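Kelline
Task planning and whole-body control for humanoid robots

Last updated: May 9, 2018

Kelline is the software layer between "put the bottles on the desk" and the few hundred joint commands per second that it takes to get there. It runs on a workstation next to the robot, talks to the robot's own controller over a cable, and gives you one place to write, rehearse and replay a task. We build it at Belinance, we use it every day, and we still get excited when a new skill runs through for the first time!

The room below is an ordinary one, with a desk, a refrigerator and a wood-look floor, and it is the kind of room Kelline is written for.
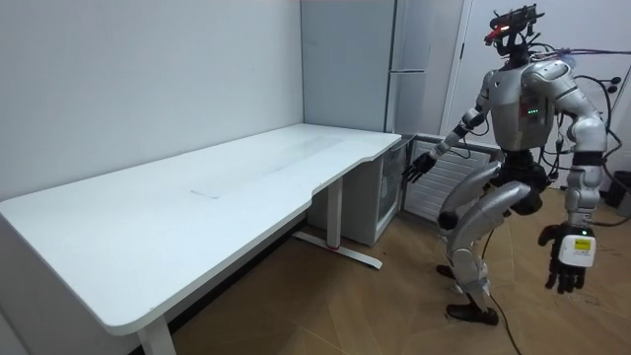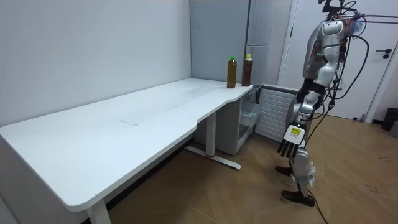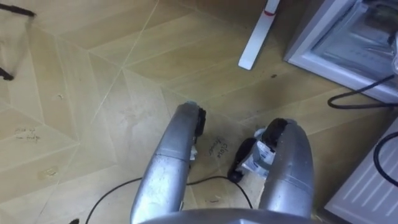

Josefien De Graaf told us that what sold her on Kelline was the pause button: she could stop a task halfway, change one number, and pick it up from the same step without sending the robot back to its start pose. Before that, she said, she had been losing most of her afternoons to restarts, and she would still like the pause to be a bigger button.

(It is bigger in this release. Thank you, Josefien.)

How a task is put together

A task in Kelline is a list of skills with names you choose yourself. "Close drawer" is a skill. So is "step back" or "look at the desk." Each one has a start condition, a goal and a way to tell that it has given up, and you can open any of them and read it in plain text. We kept the file format simple on purpose, so you can compare two versions side by side in whatever editor you already like.

Skills can call other skills. Close drawer, for instance, first asks the perception module where the drawer front is, then asks the balance module whether the robot can reach that height from where it stands, and only then plans the arm. If the answer to the second question is no, the planner proposes a new foot position and asks again. You can watch this back-and-forth in the log window as it happens, and it makes for surprisingly good viewing (we have a screen in the kitchen that shows nothing else).

The planner

The planner is called Zullalen and it can be used on its own. It treats legs, torso and arms as one problem. Reaching down to something low is a good test of this: a planner that only knows about the arm will happily stretch until the robot tips over, while Zullalen bends the knees and shifts the hips as part of the same motion. It keeps 3 candidate plans alive at any time and switches between them when the perception module changes its mind about where things are.

Furniture with odd shapes is handled as it is. A desktop with a curved front edge is stored as a curve, so the robot can stand closer to it than a bounding box would allow. Desk legs and long feet at floor level are kept in a separate layer that only the foot planner reads. Splitting those layers was a week of grumbling and it has saved us more stubbed robot toes than any other change in the code.

Cables can be entered too. You tell Kelline where the tether leaves the robot and how long it is, and turning around in the same direction again and again becomes expensive for the planner, so it prefers to unwind. It does not track the cable on the floor. We would love to do that and we are not there yet.

Perception

Kelline can read cameras mounted on the robot and cameras fixed in the room, and it lines them up against the same map. Neither kind is enough alone. A head camera gives a great view of hands and floor and loses the rest of the robot; a room camera gives you the stance and the surroundings but often has one arm hidden behind the body. The calibration tool takes nearly 9 minutes from start to finish, and it can be rerun for a single camera if one gets bumped.

Clear plastic and white-on-white remain hard. A transparent drawer front in a white cabinet gives depth sensors very little to hold on to. For these cases there is a small annotation tool: you draw the front of the drawer once, on one picture, and Kelline carries the outline along as the viewpoint moves. Check the outline before you press run. We still do, every time.

Replay

Every run is recorded, with joint positions, plans, rejected plans and camera streams on one timeline. Drag the slider and everything moves together. You can cut a piece out of a run and save it as a test, and then each new version of a skill is checked against it before it goes anywhere near the hardware. Our own test set has 157 of those pieces, and a fair number of them are embarrassing.

Recordings get large. A run log holds 4000 steps by default before it starts a new file; you can change this in the settings under Storage.

Working with other software

The Lambrechts bridge connects Kelline to external hand controllers, so you can keep the grasping code you have and still use our planner for the rest of the body. Grippers and five-fingered hands are described in the same file, with a list of contact points and a force limit for each. Left and right hands may differ. If you swap a hand, load the new description, run the self-check, and the skills that depend on it are marked for review in the task list.

Known limits

- One robot per workstation.
- Stairs and ramps are not supported. Flat floors only, although small height differences between rooms work with the slow gait.
- Undo in the task editor does not cover changes made through the bridge.
- The log window can lag behind when all camera streams are shown at full size. Hide the ones you don't need.

Coming up

A rewrite of the foot planner is planned for October, along with left-handed versions of the standard skills, generated from the right-handed ones by mirroring. The first drawer it mirrored went very well. The second had its handle on the wrong side in our model, and that bug is now at the top of the list.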